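Can you do Clitholm as a day trip on the Undaver coastal ferry, or is it worth staying over?

Posted by saltyparsnip in Ferries and Small Ships

Hello all! I'm putting together a trip up the coast for February and I'm far too excited about it already. The plan is to pick up the Murkora at Undaver in the evening, sleep on board and get off at Clitholm when she calls there in the morning. The timetable gives arrival at 7.40, and then the southbound boat comes through at 16.15 the same day.

So my choice is either a long day ashore and straight back on the southbound, or two nights in Clitholm and catch a later one. I've never been anywhere that far up in winter and I don't know how much daylight I'd get, or whether anything opens. I'm also a bit muddled about cabins. The inside ones on deck 2 are a lot cheaper, but is it noisy down there? I sleep fairly well on trains, if that helps.

Any tips gratefully received - even small ones like where to get breakfast!

2 replies

fogbank_fan

Stay over! I did the day version first and went back the year after to do it properly, and the second trip was so much better. If the wind is up the boat can be late in, and suddenly your long day is a quick walk along the harbour and a bun. With two nights you can relax about it and go up to the old lighthouse road in decent light (it's lovely by mid-morning, and there's a bench at the top out of the wind).

I took one of the self-catering flats behind the quay, 226 a night for the whole place, and split it with my sister. Bring some food with you, the shop shuts early in winter.

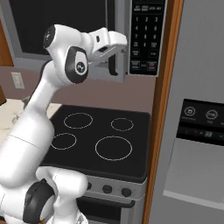
tidetable replied to fogbank_fan that the shop stays open until six now, even in February, and that the bakery next to the ticket office does hot rolls from seven, so saltyparsnip could walk off the ship and straight into breakfast. The lighthouse road does get icy though, so pack some grips for your boots.

Oh, that's brilliant news about the bakery! It was closed for the whole of my last visit and I was gutted.

On cabins, I've had deck 2 on the Murkora and slept like a log. You do hear the bow thrusters whenever she comes alongside, and there's one stop in the small hours, so take earplugs. Ask for a cabin towards the middle of the ship. The ones right at the front get all the bumps, and the ones at the back are over the engines. If the Camenzind is on the run that week instead, go one deck higher, her lower cabins are tiny.

Check which ship you've got before you pay! They swap them over for maintenance in winter and the booking page is slow to catch up. I ring the Undaver office, they always know.

mugoftea

day trip is fine, did it last winter. left my bag in the luggage room on the quay, 20 for the day, coins only. be back at the quay in good time, they don't hang about. foot passengers only need to show the booking code. car is another 100 each way so I wouldn't bother, you can walk everywhere in Clitholm anyway

have a great time, the view coming in past the islands is ace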